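The play kitchen box gets a proper sort

3 May 2024

I have been promising myself this sort-out since October and I finally did it, and I had so much fun! The whole lot was tipped into one big Drometti crate (saucepans, fruit, tiny dishes, random bits of packaging we use for playing shop) and finding anything meant digging to the bottom.

My plan was simple: everything gets grouped by what you'd cook it with. The apple got a dish all to itself, with the star fruit and cucumber in the saucepan next door. I love that star fruit. Who puts star fruit in a toy set? Whoever it was, thank you.
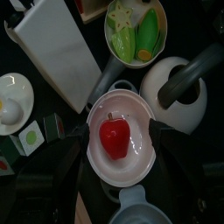

Real things mixed with pretend things

We have always let a few grown-up pieces into the play kitchen, and I'm a huge fan of it. They have weight, they clink, and they make the pretend tea feel like an event. My favorite is the cream kettle with the black spout, which I found at the Warnau flea market for 475 cents in change (I counted it out in coins, sorry to the man behind me).
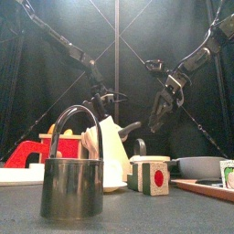 A dark pot with a tall handle is great for soup, and soup is what we serve most. Six bowls of it before lunch is normal in this house. A cloth goes with the tea things too, for spills of the imaginary kind.

Then came the vegetables, my favorite part of the whole job. I went for one bowl with a little lip on it and put the big chunky pieces in there together. The corn still has its husk, and the ridges on it are so good!

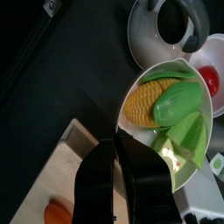 Corn on the cob and greens, sharing a bowl.

Last up was the shop corner. I'm keeping the little boxes, every one of them, and the cardboard box with the orange pumpkin-like picture on it is staying until it falls apart. I did wonder about buying the Musow storage cubes, but they were 40 dollars and the crate is fine.
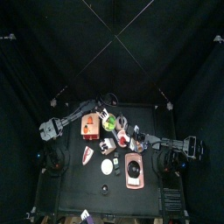
Shop stock and dinner, all on the one black table.

Next job is the dress-up drawer, and I already know there's a cape in there with no fastening left.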